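Flowers on Thursdays

The student robotics club at Ilten Technical College spent a year learning to pick up stems. It was harder than the welding.

By Kirstin Laing

Somebody has left a soldering iron on. You smell it before you find the room, which is at the far end of the engineering hall, past the vending machines and a bike with no front wheel. Concrete floor, big ducts, a lot of cable. Thursday, a little after six. Pizza on the radiator to keep warm.

The club has 12 members this year, up from nine. First-years mostly, a couple from the nursing program, one from horticulture who came for the free pizza and now runs the spring competition team. No entry test. You turn up, you get a job.

"First night I coiled cables for two hours," says Tatsuya Takeda, who is the club's president now and still coils cables. "Second night they let me drive."

Driving means sitting at a desk and moving the arm by hand controller, over and over, while the computer records everything. Then the software tries to copy you. Usually it copies your bad habits first. Takeda has a habit of coming in too low and it took the team most of the winter to work out why the arm kept brushing the table.

The contest they are getting ready for is called the Cowie Cup. Five colleges, one day, one task, changed every year. Last year was folding towels. Ilten came fourth. The year before was stacking cups and nobody at the club will talk about it.

This year: flower arranging. Teams get a vase, a mixed bunch of artificial stems, and 197 seconds. Odd number. It came from averaging how long the organizers took to do it by hand, and they never rounded it. Points for every stem standing in the vase at the end, points off for anything on the floor. A separate score for looks, given by a florist from the Skukden market who has judged real shows and is said to be hard on symmetry.

Why flowers? Because they're awful. A towel is soft all over, a cup is hard all over. A fake iris is a stiff wire with a floppy top, and leaves that get in front of whatever you want to grab. They tangle. Pull one and three come with it. And a camera close to the work sees mostly leaf.

"You plan a nice approach and then there's just green," says Takeda. "Green everywhere. You're basically parking a car in a hedge."

So they practice in the hedge. The arm goes in with two blunt fingers, closes, lifts, and somebody calls out the result for whoever is keeping the sheet. Clean. Clean. Two stems. Dropped. Clean. It has the rhythm of a bingo hall. When it goes well people stop chewing.
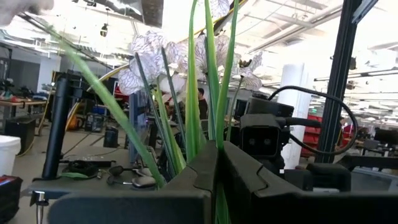
The long argument about fingers

Every club has one argument it never finishes and at Ilten it's the fingertips. Hard or soft. Wide or narrow.

The soft camp wanted silicone pads, and made some, in a muffin tin. They gripped beautifully. They also picked up dust, lint, and on one occasion a crisp packet, and after an evening of that they gripped nothing. The narrow camp printed a pair like tweezers, lovely things, which could take one stem out of a bunch without touching its neighbors. First time the arm came down a bit off, snap.

Where they've settled, for now, is dull. Stiff, tapered, broad at the base. The shape forgives a sloppy approach because the leaves slide off the slope to either side. Mostly. It took a term to get there and the drawings fill a whole binder, which I was made to look through, page by page, by a second-year who was very proud of page 40-something.

Parts come from Jimska, a small machine shop across the river that lets the club have its offcuts and once a month an hour on the mill. In return the students fix the shop's website. Going by the website I would say Jimska is getting the worse end of it.

What they get out of it

Money is tight. The college gives them the room and the power, everything else is begged. A cake sale in May paid for a new power supply. The fake flowers are from a wedding hire place that was clearing out its stock, two big boxes, a bit faded, and by now some of the petals have been grabbed so many times they've gone soft as old banknotes.

There's no course credit. I asked several people why they stay and got a lot of shrugging. One said it was warmer than her flat. One said he'd never been picked for a team before. The horticulture student, who asked me not to use her name as she is meant to be revising, said she likes that the robot is bad at something she's good at. She can do the vase in under a minute. She does it for visitors, fast, not looking, and then goes back to labelling recordings, which is the job no one else wants. Hours of it. Good grab, bad grab, good grab, skip.

Takeda graduates this summer. He has an offer from a packaging firm and seems a bit embarrassed by it. He's been writing a handover document that was ment to be one page – it is at eleven and still has no section on how to switch the arm on.

Best run so far, up to nine stems in the vase inside the time. That was with the bunch laid out kindly, stems apart, by someone who wanted it to work. On a proper tangled bunch it's more like five, and the looks score doesn't bear thinking about. Takeda showed me a photo of one attempt. All of the flowers faced the wall.

By nine the pizza is gone and they're on the last set of the night. The arm reaches, closes, lifts. One stem, then a second one riding up with it, hooked by a leaf. It hangs there. Everybody waits. The person with the sheet has her pen up.

"Two stems," she says, and writes it down, and they reset.

The Cowie Cup is on Sun 17 June in the Skukden market hall, doors at ten, free entry. The Ilten club meets Thursdays from six in the engineering hall and is taking new members for the fall. Bring a sweater, the heating goes of at eight.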